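Surngate Is Back on Your Late-Night Screen This August

Hi, it's Toàn Triệu, and yes, I'm writing my own press release again. My comedy talk show, Surngate, comes back in August with 32 new episodes, and I'm so excited I've rewritten this opening more times than I'd like to admit!

If you're new to us, I do a monologue about whatever the politicians got up to that day, then I sit down with a guest and try to get a straight answer out of them (it goes badly, mostly for me). We start at 11:30 p.m., same as before, and the monologue is getting longer – you asked for that, a lot.

We've also moved. After two seasons in Bloxham we're now taping in the old Flandard theater, which seats 253 people and has much better heating. The house band, Hakumska, is coming with us, and they've written a new theme that I've been humming in the grocery store.
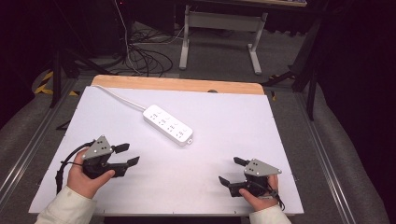 A white power strip on a white board.

The other big change is the campaign desk. Three of our writers will spend the whole season on the governor's race, and we've invited every candidate on, including the one who called last year's finale "a waste of a perfectly good hour." I'd love to have him. I'll even let him pick the chair.

Free tickets for the first week go up at noon on the Surngate website. Last season we had roughly 1000 requests for the opener alone, so please don't wait on it. Press seats are separate – just write to the show's press office and tell us which taping you'd like.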